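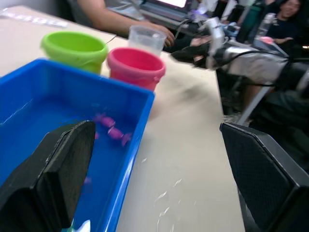

A blue tray on a pale tabletop.

Is it worth asking to meet your state senator in person?

Nicanor Montoya
Our library branch in Tallirness might lose its evening hours and I have a meeting with our senator in January! I've never talked to an elected official before. Do I bring papers? Do I get a whole hour? Any tips welcome, I'm excited and a bit scared.

Daithí Kinsella
Oh, do it, you'll love it! I met mine over the Route 401 crossing and came out walking on air. Plan on 30 minutes at most, and be ready for an aide to sit in (be nice to the aide, they write the notes). Bring one page with your ask in the first line. We had 1028 signatures and I only handed over the top sheet, then mailed the rest to the Flalport office. Tell a story about one family who uses the place at night. And send a thank-you note!

Lammers
Check that it's a state matter first. Our branch hours were set by the county.

gristley_2
What Daithí said. Mine got called away for a vote so I talked to the aide the whole time, still a great chat. Eat first.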